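Planning the Second Year: An Interview on Equipment Budgets at Zullside
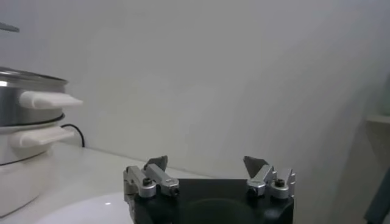 The equipment planning manager at Zullside is responsible for a budget that covers robot arms, grippers, wrist cameras and the kitchen appliances the arms are taught to handle. The laboratory, which studies automation for household and institutional kitchens, is preparing its purchasing plan for the coming year. The manager agreed to discuss how that plan is drawn up and where the first one fell short.

"The arm is the item everyone asks about, and it is the easiest item to budget," the manager said. "It has a price, a delivery schedule and a service agreement. The difficulty begins at the wrist and continues down to the counter."

In its first year, Zullside treated grippers as accessories to the arms. They were entered on the same line, ordered at the same time and given no replacement allowance. By March the laboratory had used up its spare fingertip pads and was borrowing from one station to keep another in service. The new plan gives grippers a line of their own, with separate entries for fingers, pads, fasteners and cables.

"A pad is a wearing part," the manager said. "We should have treated it in the same way as a tire on a delivery truck. Each station now carries $1,000 a year for parts at the wrist, and that money may not be moved to another purpose before the final quarter."

The laboratory currently operates 8 stations. Each has one arm, a two-fingered gripper, a wrist camera and a section of counter fitted out for a particular group of tasks. Technicians had asked for a wider range of end tools, including a suction unit and a three-fingered hand. The request was considered and deferred. According to the manager, the staff had not yet reached the limits of two fingers, and every additional tool brings its own mounting plate, its own software work and its own shelf of spares.

Supplier selection took most of the autumn. Two firms, Rorkden and Prata, were invited to submit proposals for the next group of grippers. Rorkden offered the lower purchase price. Prata's proposal was higher but included repair at a regional workshop, with a loan unit supplied while the work was done. Zullside chose Prata for six stations and Rorkden for the remaining two.

"I would not describe that as a compromise," the manager said. "Two of our stations perform light work and can be out of service for a week without affecting the schedule. The others cannot. We paid for the faster repair only where we needed it."

The manager was more cautious on the subject of appliances. Household equipment is inexpensive by comparison with an arm, and for that reason it received little attention in the first plan. Staff bought steamers, kettles and rice cookers as they were needed and submitted the receipts afterward. The total for the year came to $3,000, spread over so many small claims that the finance office asked for an explanation.

"The sum was acceptable. The method was not," the manager said. "We had appliances of the same general type with different handles and different lids, purchased on different days by different people. If the purpose is to study variety, that should be a decision. In our case it was simply what the store had."

Appliances are now ordered twice a year from an approved list. The list records the shape and placement of handles, the length of the power cord and the weight of each removable part. Items that are meant to be handled by a gripper are bought in pairs, so that a cracked handle does not end a week's work. The second unit remains in its box until it is required.

Cord length was added to the list at the request of the technicians - an entry that the manager admits would not have occurred to the purchasing office. An appliance with a short cord must sit close to the wall, and this affects how far the arm can travel around it. Outlets have since been moved on three of the counters, with the cost charged to facilities.

Staff time is the largest item in the plan and the one most often questioned. Zullside allows 26 hours for bringing a new station into service, including mounting, cable routing, camera alignment and a supervised trial. The first plan allowed a single working day. The manager regards the earlier figure as the most serious error in the document, as it led the laboratory to promise results to its partners before the equipment was ready.

"My advice to any institution preparing its first budget of this kind is to ask the people who will tighten the screws how long it takes," the manager said. "We asked the people who sell the equipment. They answered in good faith, but they were describing their own workshop."

Software is handled separately. The laboratory uses a scheduling and maintenance package called Zelari, which logs the operating hours of each arm and issues a notice when a part is due for inspection. The license is renewed every December. The manager would prefer to move the renewal to the summer, when fewer invoices fall due, and discussions on that point are continuing.

Asked whether the laboratory expects to add further stations, the manager said that floor space would allow two more but that no request would be made until the present stations had completed a full year under the new parts allowance. The draft plan is with the finance office for review, and a decision on the appliance list is expected first.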